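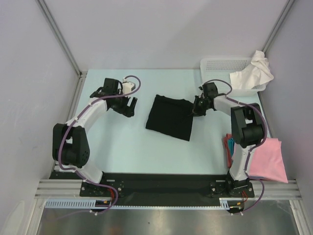 2/ Right, black napkins. Friday dinner is at ours, seven people, and I've decided we're a cloth napkin household now. The one up top is spread nearly flat on the pale blue, with one faint fold across it and a corner that comes to a proper point. I love how black looks against that colour!!

3/ Where they came from: a bundle at the op shop in Rowlands, 27 of them tied up with string for four dollars. Who had 27 black napkins and what sort of parties were they throwing (and can I come)

4/ Washed the lot on cold with a splash of vinegar, no softener. Softener makes them slippery and they won't hold a fold for love nor money. Line dried in the shade too. I did a black tea towel in full sun last summer and it went the colour of weak coffee.

5/ Iulian Buzatu from my old share house in Nirnham has just replied asking if I iron them. Iulian. You once ate cereal out of a measuring jug. But yes, I iron them, from the back, a bit damp, and I go along the edges first so they don't go wavy on me.

6/ Things I've learned about black cloth so far: it picks up every single bit of lint in the house. Wipe the table down before you lay anything on it. Then wipe it again, then find the cat hair anyway.

7/ OK the fold. I tried the fancy fan one off a video and it looked like a bat that had given up. Back to the plain pocket: fold in half, in half again so you've got a square, open corners at the top right, roll the top layer down to the middle, tuck the sides behind. Fork and knife go in the pocket. Done in under a minute once you get going.

8/ If yours isn't quite square (plenty of mine aren't, old hems pull all over the place) don't go corner to corner. Line up one straight side and let the other be a bit off. It ends up tucked round the back.

9/ Nghĩa Đoàn is bringing dessert and has asked me what colour the plates are "for the mood". White, mate. They're all white except the 2 chipped green ones, and those are for me and whoever gets here last.

10/ Anyway I've got seven folded and a big pile still to iron, and the spares can go in the drawer under the good scissors. If anyone near Iltlow wants a dozen black napkins, message me, I'll swap for lemons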